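When the Gripper Lets Go: Workshop Tips for Robots and Cardboard

I love cardboard boxes. I also love my robot arm, and for most of last winter the two of them did not get along at all! If you run a small arm in your shop and you want it to hold, tip or fold boxes, you will sooner or later have one drop, tear or jam. Ours did all three in the same February, and the jam was the one that scared me. What follows is what we changed at the Londmont bench afterward, plus a few small tricks I wish I had known.

What went wrong

We were tipping a big single-wall box so the flaps could be opened. The arm had hold of one flap by its edge. The flap crushed, the fingers closed further than the program expected, and the arm carried on with its move while the box stayed caught against the table rail. Fenna Willems reached in to free it. She did what any of us would do with a stuck box - grabbed it and pulled - and the flap tore away and the arm swung past her knuckles. She came out of it with a scrape and a bad mood. It could have been a broken finger.

The red button was right there on the wall, by the way. It was just on the wrong side of the arm! To press it she would have had to lean across the very thing she wanted to stop.

Stop first, then touch

Put a stop button where each person stands, on their own side of the work. Ours now has a 2 meter lead so it can follow you. Press it, look for the arm to settle, and only then put a hand near the box. A stopped arm may still be squeezing, so find out how yours opens its fingers after a stop and write it on a piece of tape next to the button.

Never pull a box out of a closed gripper. Support the box from underneath, open the fingers, and let it come to you.

Be kind to the edge

Corrugated board is wonderfully stiff in one direction and hopeless in the other. Pinch it across the cut edge and the little waves inside flatten out. Once they are flat, that spot is finished and will never hold the same way again. Move along the edge for the next try, or use that box for storing rags. 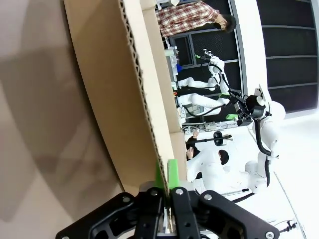 Fingers on the corrugated edge, with the bright green pad against the board.

Start with the lowest force that will lift the box and work up from there. I went at it backward, starting high because I was so afraid of dropping things, and I went through a whole stack of lovely clean boxes before Anselmo Palacios took the settings away from me.

Wipe the pads. Cardboard sheds a fine dust, and a dusty pad slips long before it looks dirty. A barely damp cloth does it, then let the pad dry. We wipe every 30 grips and it takes no time. If a pad has gone shiny or is lifting at a corner, change it.

Check the screws on the fingers while you are down there. A loose finger plate feels exactly like a slipping pad and you can waste an entire afternoon on it (ask me how I know).

Slow it down around big boxes

A large box is a sail and a lever. Halve your usual speed for the first run with any new size, and stand where you can see the far corner, as that is the one that catches. Empty the box too. Packing paper left in the bottom slides when it tips and gives the fingers a nasty tug.

Cables deserve a look as well. Move the arm slowly through its whole reach before you hand it a box, and watch that no loop of cable can hook a flap.

Keep a drop book

Begoñe Ibarra started ours in an old school notebook: box size, force, where it was gripped, what happened. We passed 600 entries this spring and I read it like a novel. Most of our drops turned out to be grips close to a corner, where the board had already been bent in shipping. We moved the grip toward the middle of the flap and the drops nearly stopped. So satisfying!

If you only have ten minutes today, wipe the pads and go and see which side of the arm your stop button is on.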